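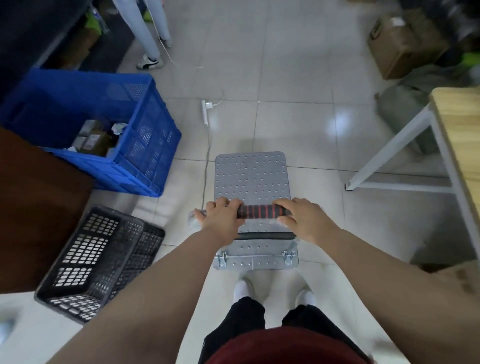 August, 07:40

Upgrade of the Haltside ticket server, second attempt. Read the rollback notes again before starting. Took the instance out of the load balancer at 06:15, stopped the service, snapshotted the database and copied the attachments folder to the spare volume. The copy took 49 minutes. Last time it was 33, but that was before the import from the Drestano project, so the difference is in line with the extra files.

Installer ran cleanly. It kept the old heap setting and overwrote the connection pool size, as it did on the test box. Put the pool back to 35 by hand and made a note in the runbook, which still had the old path for that file.

09:10

First start failed. The log stopped at the plugin stage with a timeout on Mok, our in-house field sync plugin. Same symptom as the first attempt. Disabled it from the command line, restarted, and the server came up in under four minutes. Started the full reindex with Mok off.

I had assumed the timeout came from the database. The slow query log shows nothing over a second during startup. Mok opens a call to Drovora when it loads and waits for a reply before it releases the thread. Drovora refuses connections from the new service account. So the plugin is waiting on a permission error it doesn't know how to read.

11:30

Reindex done. Compared issue counts per project against the export from last night; all match. Searched for a handful of old tickets by number and by text. Two saved filters return an error, both using a function that was dropped in this release. Rewrote one. The other belongs to the billing queue and I don't know what it is meant to show, so I have left it and raised a ticket.

Added the service account to the Drovora allow list, switched Mok back on, and it loaded in nine seconds. Restarted twice more to be sure. Same result both times.

14:20

Ran the load script with 200 simulated users. Board view is quicker than on the old version, around a fifth off the median. Opening a single issue is unchanged. Bulk edit is slower and I can't see why yet. Garbage collection looks normal and the disk isn't busy. Will repeat the run with mail notifications off.

Put the instance back in the balancer at 14:05. Queue of outgoing mail cleared by itself.

17:50

Second load run gives the same bulk edit figures, so mail is ruled out. Kept both sets of results in the shared folder. Snapshot stays until the end of the month. Still to do: the billing filter, a proper timeout in Mok, and the certificate on the test box.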